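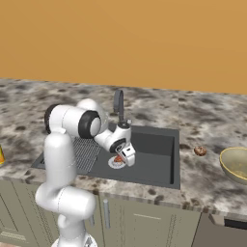

Fregadero gris oscuro en encimera con dibujo de mármol, delante de una pared lisa de tono anaranjado.

Preguntas frecuentes sobre encimeras y fregaderos
Última revisión: 2022-11-02

¿Puedo apoyar una sartén caliente directamente en la encimera?
Poder, se puede. También se puede lavar un jersey de lana a 90 grados. Use un salvamanteles. La garantía Nikell no cubre las marcas circulares, por muy decorativas que le parezcan a su cuñado.

¿Qué diferencia hay entre el acabado Corness y el acabado Flenora?
Corness es mate y Flenora es brillante. En Corness se notan más los dedos; en Flenora, las gotas secas. Si en su casa hay dedos y gotas, elija el que le guste.

¿El dibujo de mármol es mármol?
En las dos series que vendemos, no. Es una superficie compacta con el veteado impreso en la capa superior. Si quiere piedra natural podemos encargarla, pero lea antes el apartado del limón.

¿Qué pasa con el limón?
En la superficie compacta, nada grave si lo limpia el mismo día. En el mármol natural, el ácido deja una sombra mate que solo se quita puliendo. El vinagre, el tomate y el vino blanco hacen lo mismo. El vino tinto, además, deja color.

¿Con qué limpio un fregadero oscuro?
Agua tibia, jabón neutro y una bayeta suave. Después, séquelo. Sabemos que no va a secarlo. En ese caso aparecerá un velo blanquecino: es cal, no un defecto de fábrica, y se va con un antical diluido, aplicado cinco minutos y aclarado con abundante agua (solo en el fregadero, nunca sobre piedra natural). El estropajo metálico, déjelo para la barbacoa.

¿Cuánto tarda el montaje?
La retirada de la encimera vieja y la colocación de la nueva se hacen en una mañana. El sellado necesita 31 horas sin mojarse. No son 24 ni «hasta la cena» -- son 31, y quien nos llama por una junta levantada suele haber fregado algo la primera noche.

¿Desde que encargo la encimera, cuánto espero?
Unos 39 días desde la toma de medidas. En enero, más: es el mes en que media ciudad decide cambiar de vida y empieza por la cocina.

¿Puedo tomar yo las medidas?
Sí, para el presupuesto. Para cortar vamos nosotros. Las paredes rectas existen sobre todo en los planos, y una desviación pequeña en la esquina acaba siendo una rendija donde caben todas las migas de la casa.

¿Se puede reparar un desconchón?
Si es menor que una lenteja, con el kit de resina Ladefoged del color correspondiente. Si es mayor, mándenos una foto con una moneda al lado. Sin moneda, todos los desconchones parecen cráteres.

¿El grifo va incluido?
No. El agujero para el grifo, sí. Indique el diámetro en el pedido, porque ampliarlo después es posible y reducirlo no.

¿Admiten devoluciones?
De fregaderos sin instalar y en su caja, sí. De encimeras cortadas a medida, no: todavía no hemos conocido dos cocinas iguales, y el almacén no da para más.

Mi pregunta no está aquí.
Escríbanos desde el formulario de contacto e incluya el número de pedido. Respondemos en días laborables, por orden de llegada. Poner «URGENTE» en el asunto no altera el orden.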